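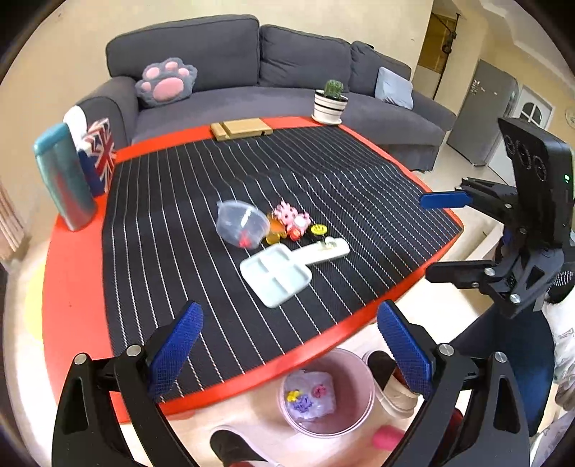 A clear plastic cup on its side on the striped mat of a red-topped table.

Reading Circle Takes Up "Plosgate"

The Flalley Reading Circle will begin its next study period in July with the novel "Plosgate" by Jarmo Riihimäki, in the English edition issued by Gamage. Meetings will be held each Wednesday at 7:00 p.m. in the upper reading room. Members who have already registered need take no further action. New members may register at the front desk or by returning the form included with the previous issue.

"Plosgate" was chosen from the list of titles put forward by members in the spring. The novel is set in a river port of the same name, where a customs inspector named Aldo Verrin is sent to settle the accounts of a warehouse that has stopped reporting to the capital. He expects to stay for one season. By the end of the first part he has stayed for three, and the letters he sends home have become shorter and less truthful. The warehouse keeper, whom the reader hears of long before he appears, turns out to be an orderly and courteous man whose books balance to the last coin. Verrin can find no error in them, and the discovery troubles him more than theft would have done.

Several members have asked how the book should be approached, given its length and its unusual arrangement. The edition runs to 186 pages, divided into 27 chapters of very uneven size. Some chapters are only a paragraph long and consist of entries from the warehouse ledger. Readers are sometimes tempted to pass over these. The Circle recommends that they be read in full and in order. The entries for lamp oil in the second part, for example, contradict what Verrin tells his sister about his evenings, and the novel offers no other sign at that point that he is lying to her.

The first two meetings will be given to the question of who is telling the story. The opening chapter is spoken by a ferry pilot who claims to have carried Verrin upriver. From the third chapter the pilot's voice fades, and the narration enters rooms and conversations that he could not have witnessed. Critics of the book have treated this as a fault. Others hold that the pilot is inventing freely and that the author expects us to notice. Both views find support in the text, and members are asked to come prepared with at least one passage that bears on the matter.

The third meeting will consider the river itself. In the early chapters it is described by a man who works on it, with attention to depth, current and the position of sandbars. Later descriptions are vaguer and more fearful, and the color of the water changes from one page to the next. Members may wish to compare the arrival at Plosgate in chapter 4 with the attempted departure in chapter 22, where many of the same sentences return with small changes.

At the fourth meeting the discussion will turn to the keeper's long speech in chapter 25. It is the passage most often quoted from the novel and is usually quoted without Verrin's reply. The reply consists of four words. Whether they express agreement, exhaustion or contempt has been disputed, and the English translation settles the question less firmly than some readers would like. A note comparing two possible renderings will be distributed at the door.

The final meeting will be held jointly with the Grurkville branch, which has been reading the same book at a slower pace. Members of both branches are invited to submit a short written response beforehand. Responses should be between 2000 and 3000 words and should deal with a single character, chapter or recurring image. General summaries of the plot will not be accepted. Selected responses will be read aloud by their authors, with time allowed for questions after each.

Copies of the novel may be borrowed from the circulation desk for the length of the study period. Members are asked not to write in borrowed copies, including in pencil. A large-print copy is available on request and should be reserved in advance.

Those unable to attend in person may send comments on the week's chapters to the reading room by noon on the day of the meeting. Comments will be read out under the member's name unless the member asks otherwise.

The title for the following study period has not yet been selected. Suggestions may be left in the box beside the periodicals shelf until the close of the joint meeting.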